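Gronstead Community Help
Food and Kitchen: Preserving and Storage

Storing home-made hazelnut spread for a charity sale

Posted by Settimio Pagano, August 28, 2026

I should be grateful for guidance on the keeping of home-made hazelnut and chocolate spread. Our association holds a sale in November, and it has been proposed that we offer the spread in small glass jars of 200 g each. The recipe consists of roasted hazelnuts, dark chocolate, icing sugar, a little sunflower oil, cocoa and salt. An earlier version contained condensed milk, and several members would prefer to return to it on grounds of taste.

My enquiry has three parts. First, may the jars be kept in a cupboard, or must they be refrigerated? Second, how far in advance of the sale may the spread reasonably be made? Third, what must appear on the label? I have read that jam jars should be boiled after filling, and would like to know whether the same applies in this case.

The batch for the sale will require 2000 g of hazelnuts, which we intend to roast in one afternoon at the Tedesco kitchen.

Reply from Skesari

The two recipes should be treated as separate products. The version without milk contains almost no water, and a spread of that kind will normally keep in a cool, dark cupboard for three to four weeks in a clean, closed jar. The usual fault is rancidity, which is recognised by a stale, paint-like smell. Fresh nuts matter more than any other factor, and the date on the packet should be checked before purchase.

The version with condensed milk should be kept in the refrigerator and eaten within a week of being made. It is not suitable for a table at which jars may stand for several hours, and I would advise the association to decline it on this occasion.

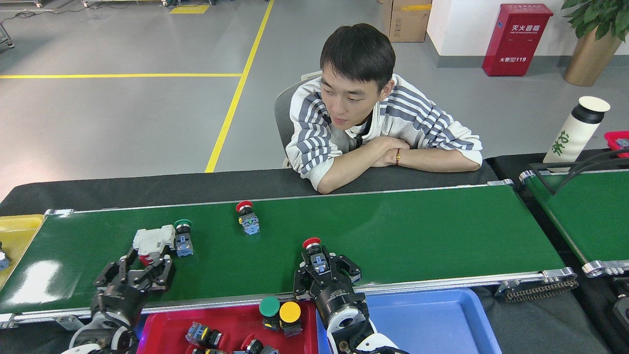
Filled jars of nut spread should not be boiled. The process used for jam depends on sugar and acid, neither of which gives the same protection here, and heating the spread again will cause the oil to separate. The empty jars should instead be washed in hot soapy water, rinsed, and dried in a low oven. They must be completely dry when filled. Even a few drops of water will cause the chocolate to seize and will shorten the life of the product.

As regards timing, I would make the spread no more than ten days before the sale. Roast the nuts on shallow trays, in several loads if need be, and allow them to cool a little before the skins are rubbed off in a cloth.

Reply from Zidham

I keep mine in the fridge and have never had any difficulty. It does become very hard. Fifteen minutes on the worktop is sufficient to soften it. One jar was overlooked for 90 days and appeared to be in order, although I did not eat it.

Reply from Gronstead Pantry Desk

With regard to labelling, the rules for charity sales differ according to how often the seller trades, and the association should confirm its position with the food safety team of the local council. It is good practice in every case to state the name of the product, a full list of ingredients, the date of making and a contact for the seller. Hazelnuts must be clearly shown as an allergen, preferably in bold type. If the chocolate contains milk or soya, these should be shown in the same manner, including where the packet states only that traces may be present.

The kitchen should also be considered. Ground nuts travel easily, and other goods for the sale should not be prepared in the same room on the same afternoon. A printed notice at the table is recommended in addition to the labels.

Members who require a label template may consult thread 276 in this section, where a version for jams and chutneys can be adapted without difficulty. The line concerning fruit content should be deleted.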